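Robot arms learn desk cleanup from fewer demonstrations, Ollavico lab reports

Researchers at the Ollavico lab in Fajardo say a two-arm robot can be taught to put away desk items with far less human guidance than their earlier method needed.

The group trained its new system, called Trakent, on 200 demonstrations recorded by people steering the arms by hand. The previous version used 352. Both were tested on the same job, which is to get loose office tools into a pen holder without knocking it over.

Long, thin objects gave the older system the most trouble. A ruler or screwdriver that ends up across the rim blocks the opening for whatever comes next, and the arms tended to repeat the same failed move.

Trakent scores each grasp before the fingers close and picks a different approach if the score is low. One arm can hold on to an item while the other frees up space. The tests used ordinary supplies, including a black marker, a metal ruler, a screwdriver and red-handled scissors.

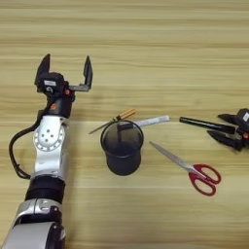 What the tests showed

The lab ran the task with 13 different starting layouts. Trakent finished all but 2 of them, and both failures involved scissors lying flat on the table. The earlier version failed on more than half.

Speed did not improve. The extra scoring step adds a short pause before each grasp, and the lab says it has not tried to shorten it.

Wasside, which makes storage equipment for schools, paid for part of the work. A second round of tests with drawers and trays is planned to start in December.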